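I finally sorted the linen cupboard on Tuesday, and I'm a bit in love with it now. It only took me two years and one very pointed comment from my sister-in-law Rosemarie!

The trouble started with serviettes. Mum left me the lot when she moved to the unit in Clovorgate, and I kept buying more on top (the market at Cusik has a remnants table and I have no self-control). By May I had over 50 of them jammed in behind the beach towels, and every time I pulled one out the whole shelf came with it.

So out it all came. Anything stained went in the rag bag, the good tablecloths got rolled on old wrapping-paper tubes — Henrik Böttcher from next door was saving them for his tomatoes, bless him — and everything else got folded to the same width and stood on its edge. I can see every colour at once. I even put a lavender sachet in, like a proper grown-up.
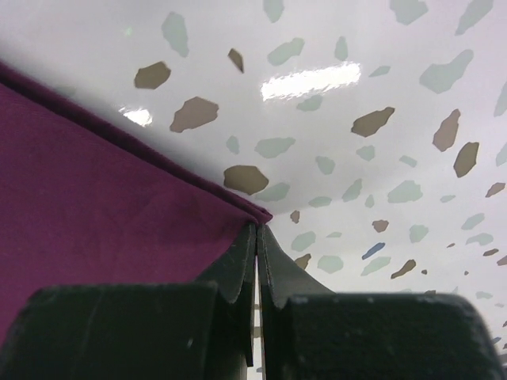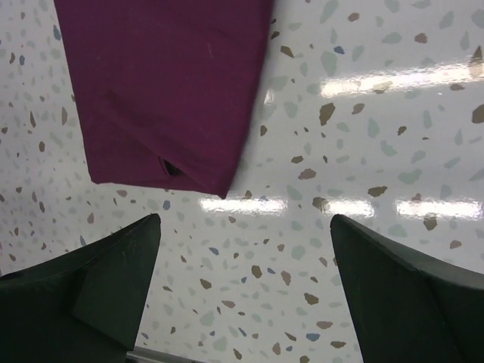 Do you need to iron cotton before you put it away?

I don't bother. Smooth it flat with your hands, fold it while it's still a touch warm from the line, and save the ironing for the day you set the table.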